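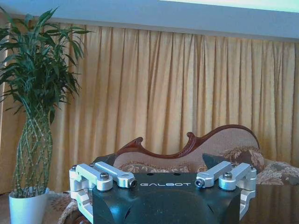 **The front room: keeping polished wood and old-style upholstery going**
Notes for Monday, McAlister hall, start 7pm. Twenty-odd minutes then questions. Don't read these out!!

Start. Thanks to Saskia for the hall and the urn. Name, ten years cleaning other people's front rooms, last 6 with Mulleck doing long lets. Mostly furnished places, mostly the sort of furniture nobody's gran let them sit on.

Say early — not talking about proper antiques. If it's a real one ring a restorer and put the duster down. Talking about the carved settee, the glossy console, curtains down to the floor. Might be old, might be from a shop in the eighties. Same dirt.

Ask: hands up who has a room they shut the door on when people come. (Wait. They will laugh, let them.)

**1. Clear before you clean**

Biggest time waster I see is people coming in with the polish already in their hand. Spray goes on, then they notice the post, the keys, the mug. Lift mug, wipe round, put mug back on wet polish. Ring.

So — bag first, box second, cloth third.

- bag = rubbish, anything you'd not miss
- box = lives in another room. Carry it out at the END, one trip
- cloth only when top is bare

Small things are what slow you up. A big thing gets moved, it's in the way. A tissue can sit there a week. Tell the Tudor story (the receipt under the lamp, keep it SHORT, last time it ran on).

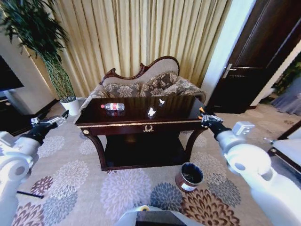 Glossy tops are the hardest surface in the house to keep looking done, and the dark ones are worst. You can dust for half an hour and one bit of litter undoes it. Look at the console: plastic bottle with a red cap lying on its side, a crumpled bit of tissue or paper, another scrap behind. Three things, ten seconds with a bag, and it would be a different room. The bottle even shows in the shine underneath it, so you're getting it twice. Then point at the drawer pull, laurel shape, all those little edges. We come back to that in part 3.

Who puts a bottle on its side? Everybody. Lid not quite tight, it weeps, you don't see it till the bloom comes up white. Stand it up or better, take it with you. Coasters fine, but they need to be where the hand goes, not in the drawer.

Ask for other things that end up on the hall table. Write up on flipchart if there is a flipchart. (ask Ewan)

**2. The top**

Dry first. Soft cloth, old T-shirt is fine, cut the seams and the buttons off. Fold in four. Turn when grubby.

Then barely damp, then dry again straight after. Along the length, not circles. I was taught circles. I've seen the circles afterwards in a low sun, they don't come out by themselves.

Polish — hardly ever. Twice a year and that's generous. People do it weekly and wonder why it's sticky. If you can write your name in it that's not dust, that's polish with dust in. Hold up the two cloths (blue bag, side pocket. CHECK they're in there).

Never spray at the furniture, spray the cloth. Say it again at the end.

Someone will ask about vinegar. No. Someone will ask about mayonaise on rings. It's the oil, a bit of plain oil does the same and you don't have a table that smells of sandwiches. Test underneath first.

**3. Gold trim and handles**

Gold paint is paint. Might be very thin. Rub it with metal polish and you're down to whatever's under there, and then you're in the craft shop trying to match a gold. Did this myself on a mirror at Huia's, she has never mentioned it which is worse.

Edges: dry brush. Soft one, make-up brush, cheap. Brush in one hand, hoover nozzle held near in the other, NOT touching. Same for the fancy drawer pulls. Do it before you wipe the top or you'll be wiping it again.

If a pull is loose tighten it from inside the drawer before cleaning. You'll only knock it.

Under the apron and the bottom shelf — this is the dark bit, people leave it out. Torch. Kneel down, sorry, no way round it. Curved legs collect fluff right where they flare out at the foot, and the mop pushes more in.

**4. Settee**

Carved wood, upholstery, cushions, in that order, top down.

- scrolls and crest: the brush again
- tuck a tea towel between the wood and the fabric while you do the wood. Saves a lot of grief
- hoover fabric with the upholstery head, low suction
- cushions OFF. both sides. down the back where the seat meets, expect coins and a pen
- patterned cushions hide marks, plain backs don't, so a pale back wants looking at in daylight
- padded arms get the hands. That's where it greys first

Spills: blot. Don't rub. Work from the outside in. Plain water first, white cloth, colours can run out of a cloth too. Then leave it ALONE till it's dry before you decide it's ruined.

Swap the two cushions round when you put them back, if there's a pair. Even wear. Rosaura does hers on the first of the month and they've outlasted the sofa.

(pause for water here, I always go too fast in this part)

**5. Curtains + plants**

Long pale curtains. Dense pleats. Don't take them down, you'll be there till tea time and they go back up wrong. Soft brush head from the top, one fold at a time, hold the bottom with your other hand so it doesnt get sucked in. Light behind them is your friend, shows the dust. Bottom hand's width is always dirtiest if they touch the floor.

Plants: big leaves, damp cloth, hand under the leaf. Lift the pot. Check for a ring on the floor. Turn it a quarter when you put it down. Leaf shine spray — no, and never next to fabric.

Telly screen: dry microfibre, nothing else, switched off. Cabinet underneath gets the black dust, do it after the screen.

Doors. Raised panels have ledges, run a finger along one and then you'll know. Handles are the bit everybody touches, wipe and dry.

**6. The 7 minute version**

For when the bell's going to go. Hand out the slips here, not before, or they'll read instead of listen.

bag round the room / top wiped dry / cushions off, shaken, back / curtains straight / handle / lights. Hoover only the middle. Done.

**Questions**

Likely ones: candle wax (freezer bag of ice, plastic card, patience). Cat on the velvet (rubber glove, slightly damp). Scratches (wax stick, buy one shade lighter). White ring — see part 2, send them to the oil.

If I don't know say I don't know. Saskia has the list for the Erero workshop in April, 2 places left, pens on the table by the door.

Spray the cloth!!

Chairs stacked and out by nine, Ewan locks up.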